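Sugiyama bench lamp: a review by a man who squints

My old desk lamp died in April, and it took me a week to admit that the kitchen light was not a replacement. The Sugiyama cost me $93, which is a lot for something that does the same job as a window. Setup took 2 screws and one bad word.
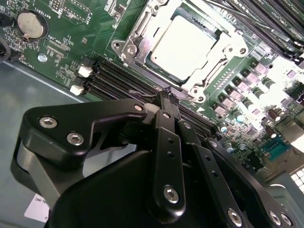
Brightness is the selling point, and Sugiyama did not skimp. On the top setting I could read the warranty, then wished I couldn't. Anything shiny is another matter. Take a computer board with a silver bracket around the processor: what you want is the little white arrow printed on the green, and what a strong light hands you is glare all down one side. I now live on the second-lowest setting.

The arm stays where you put it. My friend Roos Baert owns the cheaper Jinura, and hers bows slowly all evening like a tired butler.

Small print is the real test at my age. Flat paper, no trouble. On polished metal, tilt is everything, and a processor's lettering can vanish into the shine however nicely you hold it. 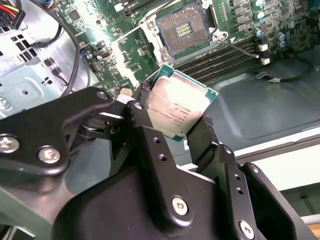
Gripes

The cord is short. The dimmer knob clicks like a beetle. The manual calls the off position "rest mode."

Four stars. I'd buy it again, on sale.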